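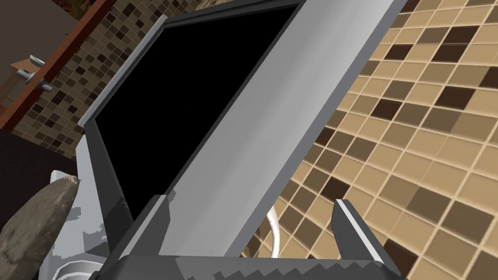
Unit 6: Collecting Demonstrations in Simulation

Course handout, Robot Learning Laboratory
Instructor: Kanako Shimada
Laboratory supervisor: Abundio Nava

6.1 Purpose of the unit

Students will operate a simulated arm by remote control and record demonstrations for later use in training a policy. The unit assumes that Units 4 and 5 have been completed and that each student holds a working account on the Rukivport server. Students who missed the October account session must see Mr. Nava before their first booking.

6.2 Two ways of giving a demonstration

In hand guiding, also called kinesthetic teaching, the operator takes hold of the arm and moves it through the task. The joint angles are recorded directly, and the operator feels contact forces through the arm itself. The method is limited to real hardware with joints that can be moved freely.

In teleoperation, the operator moves an input device and the arm follows. The operator's knowledge of the task space comes through the camera view, and contact must be judged by eye. All work in this unit is done by teleoperation, using the Arness hand controller and the Buletum simulator. Ms. Ivanyshyn will cover hand guiding in Unit 8.

6.3 What is recorded

Each episode file holds the following streams:

Wrist camera images
Gripper position and orientation
Gripper opening, from 0 (closed) to 1 (fully open)
Operator command at each step
Task label and operator code

The command and the measured position are stored separately. They differ whenever the arm lags behind the operator or is blocked by contact. Reports that treat the two as the same quantity will be returned for correction.
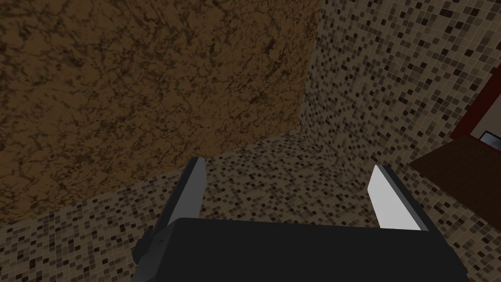

6.4 Working from the wrist view

The wrist camera moves with the gripper, so the fingers keep nearly the same place in the view while the room shifts behind them. New operators often misjudge depth for this reason. Before closing on an object, move the gripper a short distance to one side and back. Near surfaces will shift more than far ones, and the distance can be judged from the difference.

A large flat object held between the fingers may hide much of the room. Plan the carrying path before the grasp and keep the motion slow. Turn the wrist only as far as the task requires.

Surfaces with fine repeated patterns, such as small mosaic tile, give plenty of visual texture but can make the line between floor and wall hard to read. Look for the change in shading.

6.5 Procedure

1. Log in and load the scene assigned to your group.
2. Open the gripper fully and confirm that the recorded opening reads 1.
3. Start recording before the first motion.
4. Complete the task in one continuous attempt. Small corrections are allowed and should be left in the file.
5. Stop recording with the arm at rest.
6. Mark the episode as complete, failed, or void. Void is reserved for software faults.

Failed episodes are to be kept. They are excluded from the first training run and used in the comparison in Section 6.7.

6.6 Reference set

The Fujimoto set, prepared by Noboru Wada and Sihan Yao, contains 1,224 episodes, of which 306 are held out for testing. Of the remaining episodes, 118 carry a failed label. Students may read the held-out files only after submitting a trained policy.

6.7 Written work

Each group will submit 3 plots: commanded against measured position for one episode, gripper opening over time for the same episode, and success rate with and without failed episodes in the training data. A discussion of no more than two pages should accompany the plots. State which operator recorded each episode. Differences between operators are expected and should be reported as found.

Work is due Sunday at 6:00 p.m. through the course page. Late work is accepted only with prior approval from the instructor.

6.8 Reading

Course notes, Chapter 5, sections on time delay and operator viewpoint
Laboratory manual, Appendix C, Arness controller calibration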